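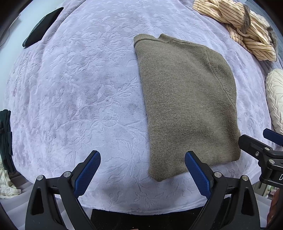

Fine-gauge wool sweater came out of the wash tighter across the chest – can it be blocked back?

Home Fabric Care Knits Mending Storage Ask Log in

Print this page E-mail this page
Reading time: 4 min

urker
Posted August 18, 2026

I have a crew-neck pullover, machine knit, fine gauge, plain stockinette with ribbed collar, cuffs and hem. The label says 100% wool and "hand wash cool, dry flat." It does not say superwash. It went through a regular cycle at 40 °C with a load of shirts and was line dried.

Flat measurements after drying:

Chest, underarm to underarm: 492 mm
Body length, shoulder seam to hem: 61 cm

I did not measure it before, but a second sweater of the same size from the same maker (Zavine) is wider in the chest and longer in the body. The sleeves seem least affected. The surface looks a little fuzzier than the other one but I can still see individual stitches when I stretch it by hand.

What I want to know:

1. Is this felting or just relaxation shrinkage, and how do I tell the difference?
2. Does the hair conditioner method do anything chemically, or is it only the soaking and pulling?
3. If I block it to size, will it stay there after the next wash?

I have no blocking mats. I do have a spare bed, towels and plenty of pins.

Andis
Reply posted the same day

Stitch definition is the test. Put the fabric over a finger and look at it under a lamp. If the legs of each stitch separate cleanly and you can see light through the gaps, most of the change is relaxation shrinkage. The yarn was under tension when it was knitted and finished, and the wash let it go back. That part is recoverable. If the stitches are bridged by fibers that will not separate, the scales on the fibers have locked together, and that part is not recoverable by any home method I know of. A garment can have both. Underarms and the inside of the cuffs usually felt first from rubbing, so check there before the chest.

Conditioner does not reverse anything. It coats the fiber and lowers friction, which lets partly tangled fibers slide past each other a little when you pull. A no-rinse wool wash does the same job and leaves less residue. If you use conditioner, use a small amount and rinse it out, or the sweater will pick up dirt faster.

Procedure:

Fill a basin with lukewarm water, 33 °C is fine. Add the wool wash. Push the sweater under and leave it alone for half an hour. Do not agitate.

Lift it out with both hands under the whole garment. Do not let the sleeves hang, as the weight of the water will stretch them and you said the sleeves are close to correct.

Press out water against the side of the basin. Roll the sweater in a dry towel and kneel on the roll. Repeat with a second towel. It should be damp and not dripping.

Lay it on a flat surface that will take pins. A mattress under two layers of towel works. Measure your other sweater and write the numbers down first.

Stretch the width, then the length, then the width again. Work in small pulls from the middle outward. Width taken all at once comes out of the length.

Pin the side seams at close intervals. Widely spaced pins leave scallops in the edge. Leave the ribbing unpinned and push it in with your fingers. Ribbing that has been stretched and dried flat will not grip again until it is washed.

Leave it until fully dry, including the seams. In a humid room this can take two days. Turn on a fan but keep it off the radiator.

On your third point: no, it will not stay permanently. Wool holds a wet-set shape until the next time it is soaked. Expect to pin it after each wash, although each round is quicker than the first. Keep the numbers on a card with the sweater.

wubshet
Reply posted two days later

I just steam mine. Works fine. Iron on wool setting, hold it above the fabric, pull with the other hand. Takes ten minutes.

Andis

Steam is acceptable for evening out a hem. It sets only the area you are holding, so on a whole chest you get wide and narrow patches. It is also easy to flatten ribbing permanently if the iron touches it. I would not use it as the main method here.

wubshet

Fair. Mine was only the hem. I will add one thing about storage – do not hang it afterward. The shoulders grow points and the body gets longer and narrower, which undoes the width. Fold the sleeves straight back along the seam, then fold the body up once or twice and put it on a shelf. Heavy sweaters at the bottom of the stack.

urker
Update, September

Light is visible between stitches on the chest and back. Both underarms have a felted patch that did not move. I followed the soak and pin method on the mattress with two towels. The towels under the body had to be changed once because the center stayed damp after the edges were dry.

The body length now matches the other sweater. The chest is still slightly narrower, and all of the difference is near the underarms, where the felting is. It is wearable over a thin shirt. I have not washed it again so I cannot report on how well the shape holds.

Related: Removing pills from merino Superwash labels explained Drying racks

Print this page E-mail this page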